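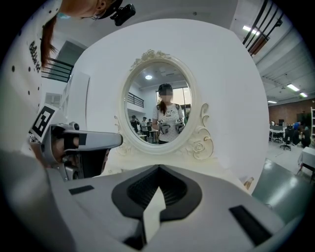
Section 5. Setting up and checking the vanity

Read this before you trust the leaflet that came in the carton. The leaflet says the vanity goes together in one easy session with no tools beyond the wrench in the bag. We have set up several in the Bultholm style and would not promise that. Allow an afternoon, and have your own Phillips screwdriver ready.

5.1 Before you start

1. Clear a space wide enough to walk around the vanity on three sides. You will be working from the front, from one side and from underneath.

2. Lay a blanket down. The leaflet shows the carton being used as a floor mat. Cardboard slides, and grit gets into it.

3. Check the carved pieces against the packing list. Scrolls and roses are the first parts to chip in shipping, and the seller (Destton, in our case) wants damage reported before assembly. Run a fingertip along the undersides, where chips are easy to miss.

Note: The finish is described in the catalog as "wipe clean." Try your cleaner on the back of a leg first. Ours dulled under an ordinary kitchen spray.

5.2 The mirror

4. Stand the base against the wall where it will stay. Moving it later with the mirror attached is possible, but the joints do not thank you for it.

5. Offer the mirror up with its crest at the top and start all the screws by hand. Tighten none of them yet.

6. Step back to where a person would sit and look. Carving is a poor guide to level: the scrolls on one side will not match the other exactly, and if you line things up by the roses you will end up crooked. Use the tabletop edge, or a spirit level if you own one.

7. Tighten the screws a little at a time, going from side to side. Stop when the mirror no longer rocks. 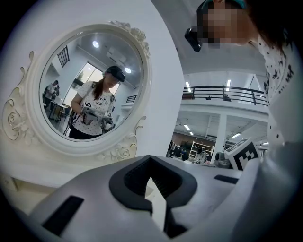 Fig. 5-2. Mirror and tabletop, with the carved roses and scrolls on the frame.

Caution: Do not lift or drag the vanity by the mirror frame. The carving looks like a handle and is nothing of the kind.

8. Press lightly on the glass with the flat of your hand. A faint click means a loose clip behind. The leaflet calls this "normal settling." We have never known a click to settle by itself, so go back and find the clip.

9. Choose the light with some care. A window behind the person using the mirror will show up as a bright patch in the glass and leave the face dark. If you can't move the vanity, a curtain does more good than the clip-on lamp the catalog would like to sell you.

5.3 Drawers and knobs

10. Slide each drawer in without its contents and run it out and back a few times. It should travel without a catch. If it drags, take it out and look for a staple or a bead of dried glue on the runner before you reach for wax.

11. Fit the knobs finger-tight, then give each a quarter turn with the screwdriver from inside. Any more and the screw starts to pull into the wood.

12. Test each knob by opening the drawer with it. Pull gently and straight. A knob that turns in your fingers will be in your hand by September.
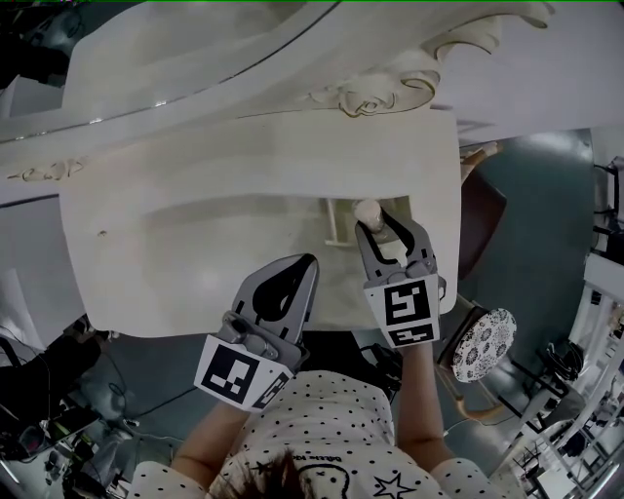 Jirnodbridge Home Furnishings, Assembly and Care Desk

13. Get down low and look at the underside of the drawer front and the support behind it. Most people skip this, and most of the complaints that reach our desk come from there: a strut not seated, a screw left proud, a rough edge that snags a sleeve.

14. Load the drawers and open them again. A drawer that ran well empty may sag once it holds a hair dryer and a row of bottles. The stated limit is 10 pounds per drawer. We treat that as optimistic and keep heavy things elsewhere.

5.4 The stool

15. Set the stool on a bare, flat floor and push down on opposite edges of the cushion. If it rocks, loosen the leg bolts, sit on it for a minute and tighten them again with your weight still on it.

16. Keep the stool clear of the drawers when you open them. Curved legs reach out further than the seat suggests and will mark a painted front.

Note: The "stain resistant" label on Chin cushion covers should be read hopefully. Foundation and nail polish both get through. Put a towel down.

Recheck all screws after two weeks of use. For replacement knobs, quote part 133. For runner screws, quote part 43.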